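About Us

Clolia started with a laundry problem. Our founder, Zeeshan Dhanial, had spent years around machines that could lift an engine block all day long and never drop it, and he wanted to know why none of them could deal with a pair of kids' pants. Cloth bends, slides, bunches up and looks different every time you put it down! A person learns to handle it by handling a lot of it, and we think a machine can learn in much the same way. So we gather the examples it needs, one garment at a time, with a person guiding the arm on every single one.

We call each of those guided tries a take. A take begins when the operator touches the cloth and ends when the operator lets go and backs off. In between, the cameras record what the arm sees and the controller records how it moves, and both go into the same file. Some takes are beautiful. Plenty are clumsy, and we keep a lot of those too (more on that further down).

Denim is our favorite teacher. It's heavy enough to hold a fold and stiff enough to fight back, and the stitching gives a camera something to hang on to when everything else is one big field of blue.

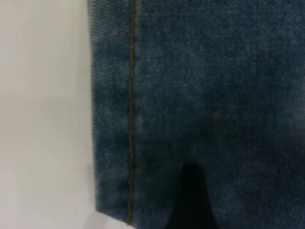
Why do you use real clothes when a computer could simulate them?

We do use simulation for checking our software, and it's great for that. For the examples themselves we want real seams, real elastic and real wear, and we haven't found a simulated fabric that gives us all of those together. Every garment in our library is something a person could put on.

How we work

Our studio is one long room with six stations, and each station has an arm, a white table and an operator. The tables are plain on purpose – we want the cloth to be the interesting part. An operator works one garment for 25 takes, then swaps it for another and moves to a different station. The moving matters more than we expected. Two people will pick up the same cuff in two very different ways, and a system that has seen only one of them gets confused quickly when it meets the other.

Between takes the operator resets the garment. Sometimes that means laying it out flat, sometimes bunching it up and leaving it off to one side so that the next try has to begin with finding it. We love the off-to-one-side starts. They're slow and a bit fiddly, and they teach a lot about reaching.

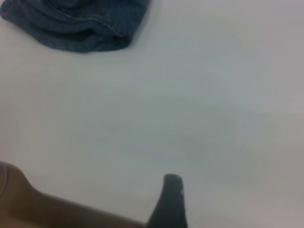

What goes into a good example

Every take gets watched by somebody who didn't record it. The reviewer writes down, in ordinary words, what the operator was trying to do and whether it came off: "picked up the hem, lost it, picked it up again." We used to throw those lost-it-and-got-it-back takes away. Then Lodhi, our training software, came along, and it did noticeably better at recovering from a slip once we put them back in. Now we have a shelf of garments that we bring out mostly for how easily they get away from you.

Close views are where reviewers spend most of their time. A gathered section next to a flat panel is a wonderful thing to study, with all those ridges on one side and hardly anything on the other, and a finger that has to land in the right spot.

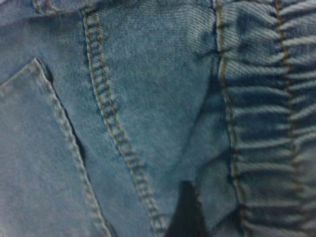

Close-up of denim seams and gathered fabric, with the gripper fingertip at the bottom.

Our library

We named the library Pendano. It holds 873 garments, 459 of them for children. People are often surprised by that split, so let us explain it a little. Children's clothes are small, which means that a whole pair of pants fits on one table with room to spare, and they come with elastic waists, patch pockets, bright prints and all sorts of other features packed close together. One pair of jeans can give us a cuff lesson, a pocket lesson and a waistband lesson in a single afternoon. 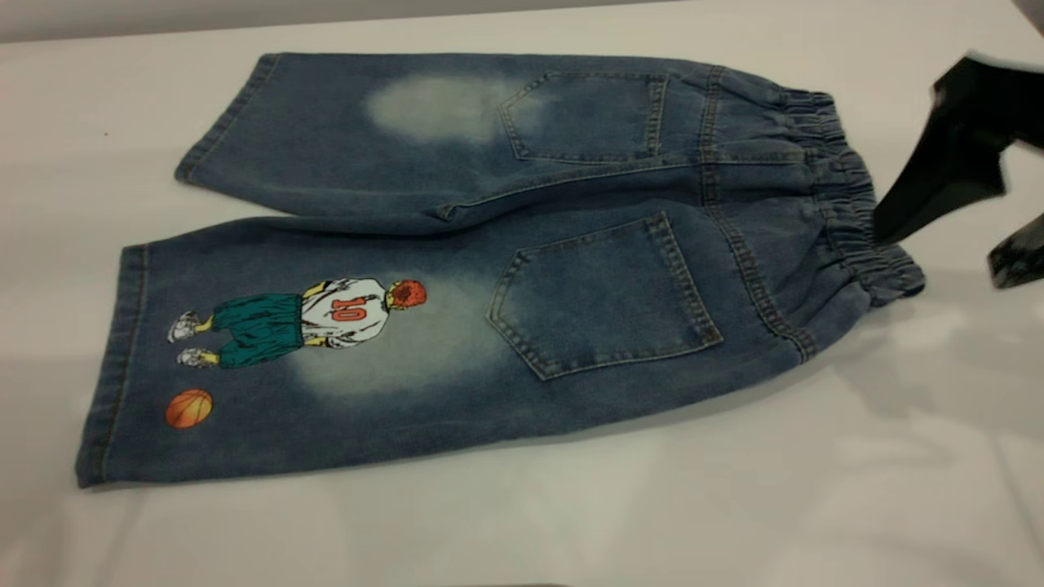

We also label which way up each garment starts, because front and back call for different plans, and a fold that works from one side can go badly wrong from the other. The labels take time. Our reviewers argue about them over lunch, and the guide they work from has grown to 116 entries, including a long and much-loved one on what counts as a sleeve.

Who we are

We're a small team of operators, reviewers and engineers, and most of us have done more than one of those jobs. New engineers spend their first two weeks at a station, guiding an arm and resetting cloth, before they write any code. Zeeshan still takes a station when he can – he's very fond of cuffs and not especially fast at them.

In September we opened a second, smaller room that we call Niserell. It's set aside for towels and bedding, which need bigger tables and longer arms, and we're still learning how to light it.

If you enjoy patient work with your hands, or you have a box of outgrown clothes in good shape, we'd love to hear from you. Use the contact form and tell us which one it is.

Page updated November 19, 2022

25 shares
2 comments

Recent from Clolia
Writing notes a stranger can follow
What a towel does when you lift one corner
A day at the stations
The sleeve entry, in full
Opening the doors at Niserell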